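Distex evidence drying and storage cabinet, 500 litre
For police stations, customs posts and drug enforcement units
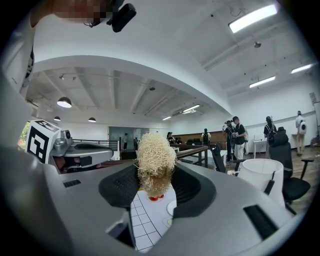 Bundle of tan strands on a gridded white surface.

Overview

The Distex is a lockable, ventilated cabinet for the short-term holding of seized plant material and other narcotic exhibits before they are sent to a laboratory or presented in court. Damp plant matter sealed in plastic will grow mould within days, and an exhibit that has rotted is difficult to weigh or test. The cabinet dries material slowly in filtered air at room temperature and keeps it under lock while it does so.

Construction

Body and door are welded steel with a white powder coat. Internal corners are rounded so that the cabinet can be wiped out between cases. The door has a three-point bolt and a double-glazed viewing panel, which allows exhibits to be checked without breaking a seal. Hinges are internal. The cabinet can be bolted to the wall and the floor, and the fixing points are reached only from inside.

Shelves are perforated steel and lift out. Hanging rails are supplied for whole plants. A removable tray in the base collects seed and loose leaf, which should be recorded with the parent exhibit.

Airflow and filtration

Air is drawn in through a washable pre-filter at the base and leaves at the top through a fine particle filter and a carbon filter. The fan is variable speed. At the lowest setting, light powders in open dishes are not disturbed, but powders should be kept in closed containers wherever local procedure allows.

The carbon filter reduces odour in the room. It does not make the cabinet suitable for solvents, and materials from clandestine laboratories must not be stored in it.

Access control

Two keys are needed to open the door. They are different and should be held by separate officers. The optional Pusel lock replaces the second key with a code and writes each opening to an internal log of up to 400 entries. The log is read out over a cable as a plain text file. The lock has no wireless function. If the power fails, the bolts stay closed and the door is opened with the override key, which is kept off site.

Specification

Internal volume: 500 litres
Rated temperature: 21 °C
Shelves supplied: 2
Supply: single phase, 13 A plug
Door: right-hand hinged, left-hand to order
Finish: white, textured

Installation

Stand the cabinet on a level floor, away from direct sunlight and radiators. Leave a clear gap above the outlet. Where several cabinets share a store, the exhausts may be joined to a common duct. Pavithra Annamalai in the technical office can supply duct drawings.

Filters and spares

Replace the carbon filter each December, or sooner if odour is noticed at the outlet. Used filters may hold traces of controlled substances. Bag them and dispose of them in the same way as the exhibits.

Stocked parts: pre-filter, particle filter, carbon filter, door seal, base tray, hanging rail, key blanks (written authority required).

Ordering

Orders and quotations: Muthoni Owino, sales desk
Service and calibration: Njoroge Minja, workshop

Page revised June 7, 2025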